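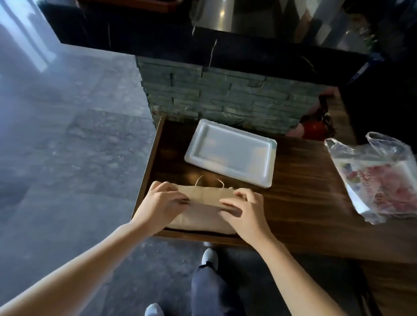 Attachment 1: kraft bag with twine handles, flattened on the table

Ticket: Label printer skips every second label
Site: Jultow shop, packing counter
Opened by: Mathias Wallner
Priority: Normal
Status: Resolved

Problem as reported
The Silier label printer at the counter feeds one printed label, then one blank. Started Sunday after we changed to the new roll from Kuo. The order screen shows each job as sent once. We use these labels on paper carrier bags and go through 300 on a busy day, so the waste adds up. Restarted the printer twice, no change.

Support, first reply
Please check the label size in the driver against the size on the roll core. Also run the gap calibration: hold the feed button until the light blinks, then let go. Send us the firmware version from the test page.

Mathias
Driver size matches the core. Calibration ran and fed out 9 labels, all blank, then stopped with a red light. Test page would not print after that. I turned it off for 15 minutes and the red light cleared, but it still skips.
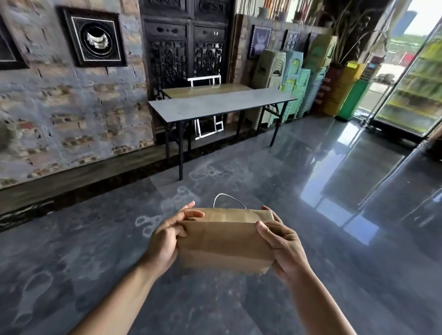 Attachment 2: small kraft bag, side view, handle up

Mathias
Labels go on the front, below the handle. Position is fine when one does print, so I don't think alignment is the issue.

Support, second reply
Agreed. The old roll was gap type. Kuo sells the same size in a black mark version, 1,000 to a roll, and the two look alike from the front. Turn a label over and look for a dark bar across the back of the liner.

Mathias
Yes, there is a bar. The driver was still set to gap. Changed it to black mark, saved, and ran calibration again. It fed two labels and stopped with a green light. Printed a batch of 15 with no blanks.

Support
Good. Save that setting to the printer as well — otherwise it goes back to gap after a power loss. The option is under Tools in the Eltow driver, "Store to device."

Mathias
Stored. Pulled the plug and tested again, still fine. The rest of the old gap rolls are now on a separate shelf. OK to close.

Ticket closed by support.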